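Handout 6: Reading a result from simulated assembly
Seminar on robot learning methods, second half of term
Jurgita Kivi

Last updated: July

Bring this to the Wednesday session. You should already have read the Trundus report, or at least its method section and its main table. I will assume you know what behaviour cloning is and why it drifts.

1. What is claimed

The Trundus report says that a policy trained only on simulated demonstrations can load a small part into a fixture on a bench, and that the method which makes this possible is "view shuffling": each demonstration is rendered again from different camera positions, and the policy is trained on the mixture. The headline is that the shuffled policy beats the fixed-view policy by a wide margin over 50 test episodes.

I have no quarrel with the idea. It's cheap, and people have been doing something like it for years under other names. My quarrel is with how much weight the table is asked to carry. 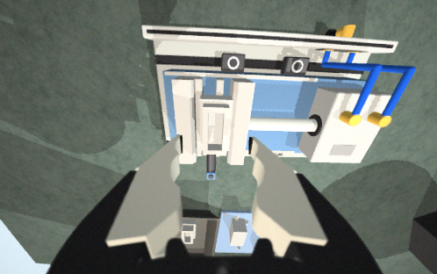 The training set is 141 demonstrations, all produced by a scripted expert that reads the true position of every part from the simulator. Keep that in mind when you reach the paragraph comparing this to "human-level data". A script that knows where everything is never hesitates, never looks twice and never has to recover from a poor grasp. The policy therefore sees almost no recoveries, and we should expect it to be bad at them. The report doesn't test this.

2. The randomisation

Part positions are varied, the lighting is varied and the surface textures are varied. The report lists the ranges in an appendix, and you should read the appendix before the main text. The fixture itself moves very little between episodes. A policy could do well by learning one approach path and making a small correction at the end, and a success rate alone will not tell you whether it did.

Lev Kravchuk reran the released code for us with the fixture held fixed and only the loose part moved. The gap between the two policies nearly closed. That is one rerun by one person on one machine, so don't lean on it too hard, but it points the same way as the appendix.
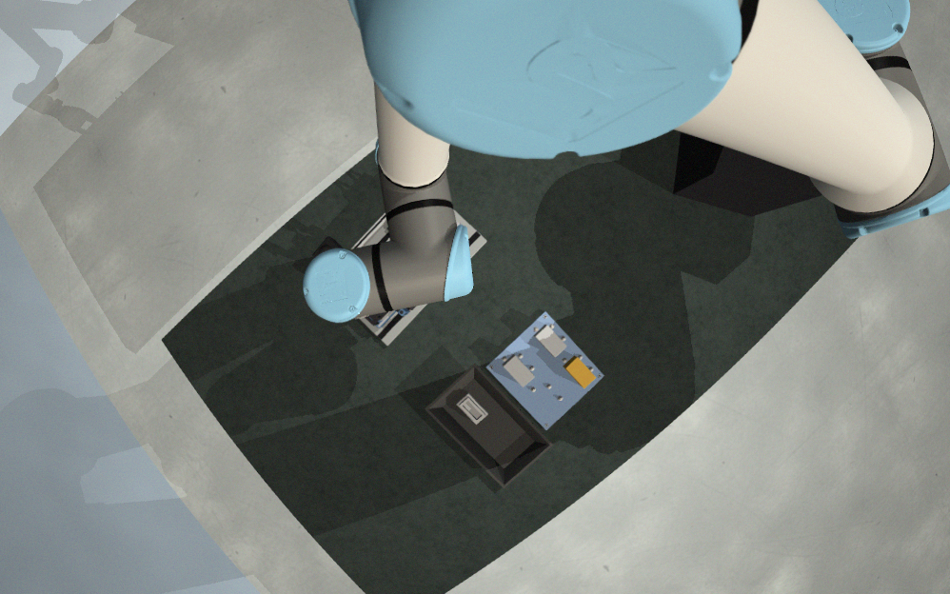

There is also the matter of what the camera can see. In an assembly task the arm is a large object working over small ones, and from plenty of angles it covers exactly the part you care about. View shuffling mixes two effects here. The policy may be learning something that holds across viewpoints, or it may simply be getting more training images in which the part is not hidden. The obvious control is a fixed-view policy trained from the best single camera, chosen on a validation set. It is missing. The baseline camera is described as "a typical position", with no account of how it was picked.

Exercise A. Suppose you could add one control experiment, with the same compute budget as the original. Write down what you would run and what outcome would change your mind. Half a page is plenty.

3. Counting successes

The main table gives one figure per method. Each comes from 50 episodes and 2 training seeds, pooled. Pooling is the trouble. Episodes from the same seed share a policy, so they aren't independent draws, and the error bars in the table treat them as if they were. With two seeds you can barely say anything about variation between training runs — and in our own work that variation has usually been the larger part.
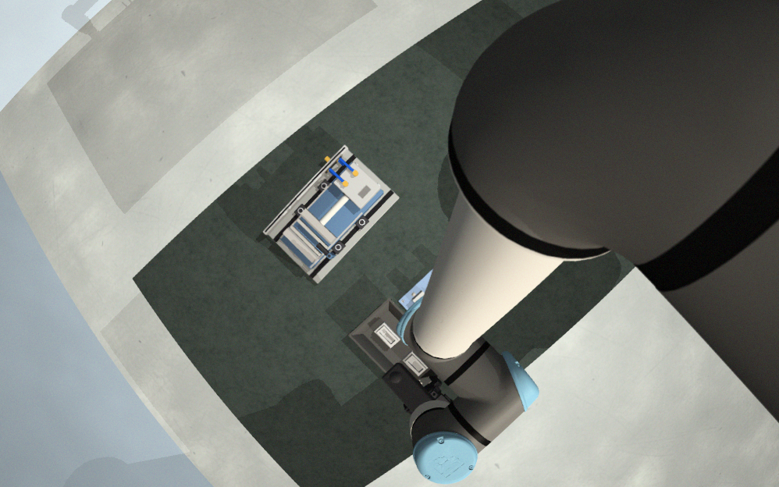
Success is defined as the part being within tolerance of the target pose at the final step. The definition says nothing about contact force, so a policy that shoves the part into place scores the same as one that sets it down. On real hardware those are very different outcomes, and one of them costs you a fixture. The Venckus benchmark logs peak force alongside success, and it would have been simple to do the same here.

The report also leaves out 8 episodes as "simulator faults". Perhaps they were. Contact solvers do misbehave with tight fits and thin parts. But the faults are not broken down by method, and a policy that pushes harder will set off more of them. If most of the eight belong to the shuffled policy, the comparison looks rather different. I wrote to ask and have had no answer so far.

Exercise B. Recompute the comparison with every excluded episode counted as a failure for the shuffled policy, then again for the baseline. Report both. Say which of the two you believe and why.

4. What we can still use

Quite a lot, I think. The task is well chosen, the code runs, and the rendering set-up is easy to change. The group project will use the same workcell, with the Brutthorpe version of the scripted expert, which adds noise to the approach and so gives you some recoveries to learn from.
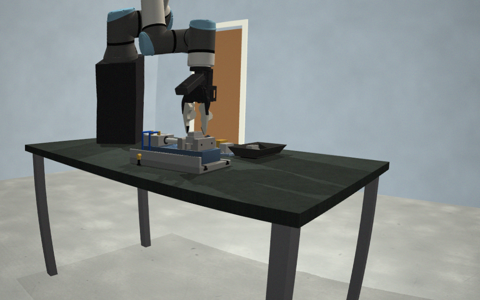

Figure 1. The simulated workcell, with the gripper above the vise fixture.

For the project, fix your success definition before you train anything and put it in writing. Use as many seeds as you can afford and plot them separately. Keep every excluded episode, with its video and the reason it was thrown out.

Reading for next time: the Pludwood notes on contact tolerance, sections on friction and on solver step size only. Skip the part on cloth.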